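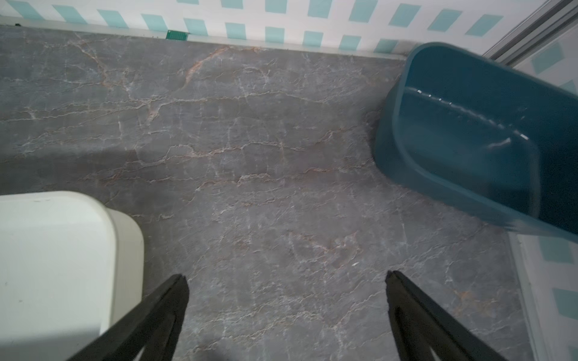
A clear counter lasts until somebody needs the shampoo, Tiziana Dal Bello wrote to us after our October piece on bathroom storage, and I haven't been able to shake the line. She has lived with marble-look surfaces for 12 years and reckons the veins do more to hide a mess than any organiser she's bought.

I'd been reading the Sedska method, a tidying plan that promises a calm bathroom in 18 steps. Most of the steps involve buying a tub. Trays in assorted colours go along the back, bottles go in the trays, and the grey stone pattern is supposed to have the rest of the space to itself. You can see the appeal. You can also see who sells the tubs.

Anyway, I gave it a go. The trays line up well enough, yellow beside white beside dark teal. Bottles are another matter – light blue ones, pale green ones, all happy to lie on their sides anywhere but in a tray.
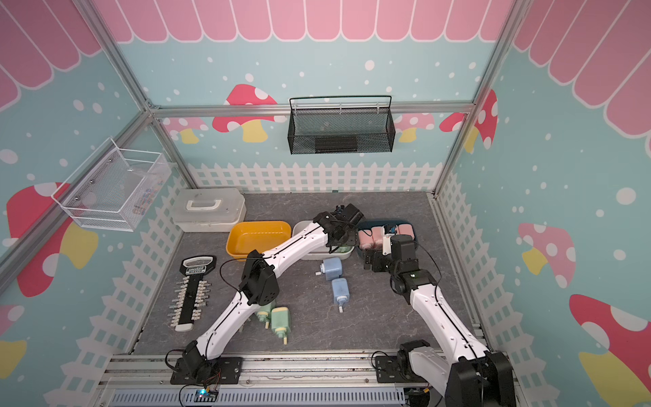

Gianni Melis thinks I'm being unfair. The tray is a parking spot, he says, and you wouldn't blame a parking spot for a badly parked car. Fine, but a parking spot doesn't cost $90 for the set, and I've never been told that one would change my mornings.

My real quarrel is with colour. Russo, the catalogue Sedska sends you to, matches every shade to a category: hair, skin, teeth, cleaning. I forgot which was which before lunch. Pink things went in the teal tray and looked rather good there, for reasons that had nothing to do with the chart. 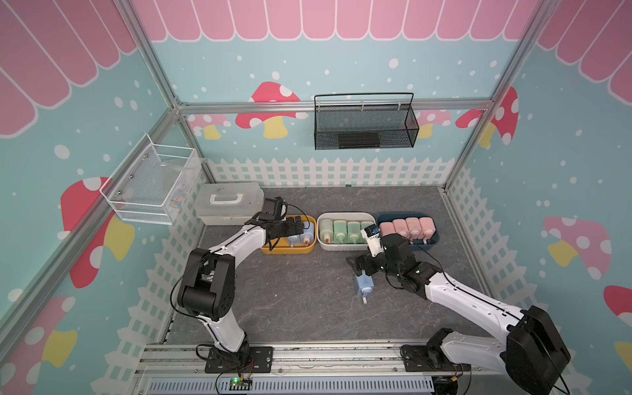
Hanging baskets I'm less grumpy about. Mesh lets you see what you own, and anything on the wall leaves the surface free for wiping. A lidded box with a carry handle also earns its corner, mostly by being easy to move when you want to clean behind it. Neither idea needed a method.

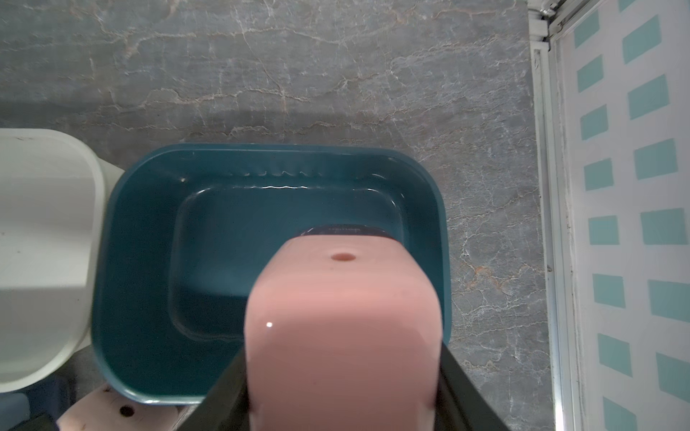
So I've kept the teal tray, with its wide rim and rounded corners, and ignored steps nine onward. The chart is in the recycling. Dal Bello tells me she's gone back to one basket and a cloth, and I'd like to hear how that goes by summer.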